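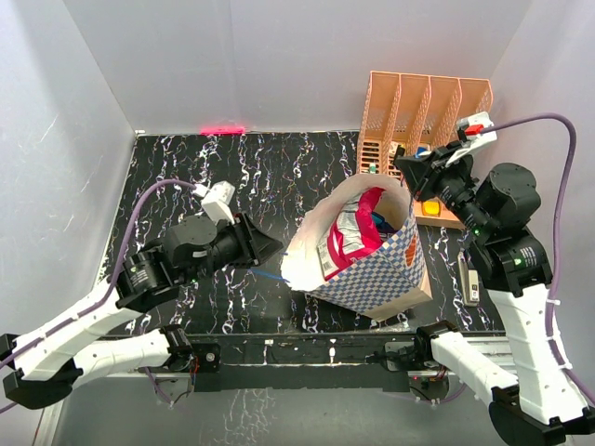

Section 6. Hooping and Stitching Your First Design

Before you start this section, the machine should be threaded and the bobbin wound as described in Section 5. If the needle threader has not been adjusted yet, go back and do that now. The adjustment is much harder to make once the embroidery unit is attached.

The instructions cover the Hirkeck home embroidery machine with the standard hoop. Owners of the Buloto hoop adapter should read the note at the end of 6.2 first.

6.1 What you need

Woven cotton, medium weight, washed and pressed
Tear-away stabilizer, cut larger than the hoop on all sides
Embroidery thread in the colors listed on the design card
Bobbin thread, white, 60 weight
A new embroidery needle, size 75/11
Small curved scissors
Water-soluble marking pen

For a first project, choose a fabric that does not stretch. Knits, terry cloth and velvet are covered in Section 9. Avoid very dark cotton while you are learning, as the marking pen will not show on it.

6.2 Hooping the fabric

1. Loosen the screw on the outer hoop until the inner hoop drops out easily.

2. Mark the center of the design on the right side of the fabric. Draw one vertical line and one horizontal line through the mark, each at least as long as your hand.

3. Place the outer hoop on a flat, hard surface with the screw facing you.

4. Lay the stabilizer over the outer hoop, then the fabric on top of it, right side up.

5. Set the plastic grid in the inner hoop. Line up the grid with your drawn lines, then press the inner hoop down into the outer hoop. Push the far side in first and work toward the screw.

6. Tighten the screw with your fingers until you feel firm resistance. Tap the fabric. It should sound slightly like a drum.

7. Check your drawn lines against the grid again. If they have moved, take the hoop apart and start over.

8. Remove the grid.

Caution: Do not pull on the edges of the fabric after the screw is tight. Fabric stretched in the hoop will relax when you take it out, and the stitching will pucker.

Note: With the Buloto adapter, the screw is on the left side of the hoop and not the front. Follow the same steps, but push in the right side first. The adapter grid is marked in inches only.

6.3 Attaching the hoop

1. Turn the machine on with no hoop attached. The carriage will move to its starting position. Keep your hands clear until it stops.

2. Raise the presser foot to the highest position.

3. Slide the hoop under the foot from the front, tilting it a little to clear the needle.

4. Line up the hoop bracket with the two pins on the carriage and press down until it clicks.

5. Gently lift the corner of the hoop nearest the bracket. If it comes up, the bracket is not locked.

Caution: Never push the carriage by hand while the machine is on. The motor can lose its position, and the design will stitch off center. If the carriage has been bumped, turn the machine off, take off the hoop, and repeat from step 1.

6.4 Choosing the practice design

The machine comes with 151 built-in designs. The practice design is number 59, a small leaf wreath drawn by Amparo Sepúlveda. It uses 3 colors and has short stretches of satin stitch, fill and running stitch, so it shows you all the basic stitch types in one piece.

1. Press DESIGN on the front panel.

2. Use the arrow keys to go to 59 and press OK.

3. Check the outline on the screen. The whole wreath must be inside the hoop border. If it is not, press CENTER.

4. Press TRACE. The carriage moves the hoop along the outer edges of the design without stitching. Watch the needle position and make sure it stays well inside the hoop.

5. Thread the first color shown on the screen.

6.5 Stitching

1. Lower the presser foot.

2. Hold the end of the top thread loosely in your left hand.

3. Press START. Let the machine make five or six stitches, then press STOP.

4. Trim the thread end close to the fabric.

5. Press START again. The machine runs until the first color is done and then stops by itself.

6. Raise the foot, change to the next color, lower the foot and press START.

7. Repeat until the screen shows END.

Keep the speed on the low setting for this design. The medium setting is fine for fill areas, but the narrow satin stems look cleaner when stitched slowly.

Note: If the top thread breaks, the machine stops and shows a needle symbol. Rethread from the spool — the whole path, with the foot up — then press BACK several times to return to a point just before the break. A few overlapping stitches will not show.

6.6 Finishing

1. Raise the foot and release the hoop from the carriage.

2. Loosen the screw and take out the fabric.

3. Turn the piece over. Hold the stitches down with your thumb and tear the stabilizer away, a little at a time.

4. Trim any long threads on the back.

5. Dab the marked lines with cold water until they are gone, and let the piece dry flat.

6. Press from the back, on a folded towel.

Caution: Do not iron over the marking pen lines before they are rinsed out. Heat can set the ink for good.

6.7 If something looks wrong

White thread shows on top: the top tension is too tight. Lower it by one and stitch again on a scrap.

Loops on the back: the top thread is probably not seated in the tension discs. Rethread with the foot up.

Gaps between the outline and the fill: the fabric moved in the hoop. Use a heavier stabilizer, or add a second layer.

Needle breaks: check that the needle is pushed all the way up and that the flat side faces the back.

Tension settings for metallic and cotton threads are in Section 7.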